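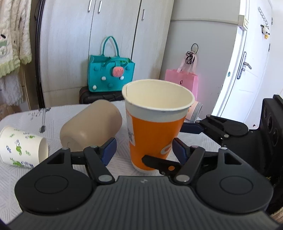

Lentils, according to Mavis Alcantara, are what you eat when you've given up, and she wanted it written down that she'd said so before the first pot went on and not after. So it's written down. She also said that if I put cumin in everything she would move out.

I should probably back up a bit. My project for the Food and Household module was to see whether one big pot of something plain could be turned into a week of lunches that people in a shared house would willingly eat. I picked red lentils because they're cheap, they don't need soaking and I already had a bag of them sulking at the back of the cupboard. Handed in 05/10/2018, Clestamdale College, and many thanks to Delphine Esposito for letting me have the extra week (the cold was real, I promise!).

What I set out to do

My first plan was much grander. I was going to compare lentils, split peas and butter beans, and do costings for all of them, and interview people at Yazzie, the café at the bottom of our road, to find out what they do with their leftover soup. Delphine read the plan and asked how many saucepans I owned. After that it was just lentils.

The question I ended up with was: how long can you go on using the same base before people notice, and once they notice, do they mind? I know that isn't very scientific. I did try to make it more so, and there's a scoring sheet at the back, but most of what I learned came from the comments and not from the scores.

The base

I used 1,000 g of dried red lentils, 1,000 ml of vegetable stock, and then plain water from the kettle as it went along, which I'm sorry to say I didn't measure the first time. The second time I weighed the finished pot instead and it came to 3,200 g with the onions and carrots in. The onions went in first with a bit of oil, on a low heat, for much longer than you'd think. I had them on while I did my washing-up and half of Alaric's, and they were better for it.

No salt until the end. No spices at all at this stage, because the whole point was that it could go off in any direction later. It tastes of very little at this point and I'd advise you not to let anybody try it.

I cooled it in a roasting tin (spread out thin it cools much quicker than in the pot) and then packed it into Stondeck tubs. Some went in the fridge and the rest in the freezer. The tubs are good but the lids go on one way round only, and I spent ages forcing one before I worked that out.

The lunches

Soup was first, with lemon and lots of black pepper. Everyone liked it. Ama Dramani had hers with toast and then wiped the bowl out with the crust, so I gave that top marks without waiting for her sheet.

Next I did a sort of shepherd's pie, with the base cooked down until it was thick, then tomato purée and a spoonful of yeast extract, and mash on top. This was the one I was proudest of. I let the top catch a bit under the grill and it went lovely and crisp at the edges. Mavis had seconds and wrote "fine" on her sheet, and I have kept that sheet.

Then I got overconfident and made patties. I should have drained the base overnight in a sieve, or used more breadcrumbs, or both. They went into the pan as patties and came out as a kind of hash. We had it with fried eggs and brown sauce, and Alaric Mbeki said he'd have it again if I promised to call it hash from the start. His score was higher than for the pie! I really don't know what to do with that.

After that came a curry (cumin, but I fried it separately and let people stir in their own, so the peace was kept) and last of all a cold one, with the base mashed up with garlic and olive oil as a dip. The dip was horrible. I think it was the carrots. Warm it might have been all right, but cold it had a sweet, floury taste that I couldn't cover up with any amount of lemon, and by then there weren't many lemons left anyway.

What people said

I asked everyone to score each lunch and also to tick a box if they thought they'd "had this before". For the soup and the pie the boxes stayed empty. With the hash, Ama ticked hers. By the curry all the boxes were ticked, so my answer is that people noticed after 3 lunches, and that noticing didn't put them off nearly as much as I'd expected -- the curry still scored better than the soup. What put them off was the dip being a bad dip.

Cletus Nguyen-Tran, who only came round for the pie and the curry, didn't spot any link between them. I've left his sheet out of the main table but it's stapled on behind.

Costs

I bought nearly everything at Memis, the shop by the bus station, and kept the receipts in an envelope. The envelope is attached. One receipt got wet and can't be read, and it's the one with the olive oil on it, so please take my total as being a little on the low side.

Things I'd change

Leave the carrots out of the base and add them later to the lunches that want them. Measure the water! Label the tubs, too. I thought I'd remember which ones were from the first batch and of course I didn't, so I can't say for certain that the hash and the curry came out of the same pot.

I'd also like to try it with somebody who isn't already my friend. They were kind about the patties, and I suspect strangers wouldn't have been.

There are two tubs still in the freezer. Mavis has asked for the pie again, without the peas.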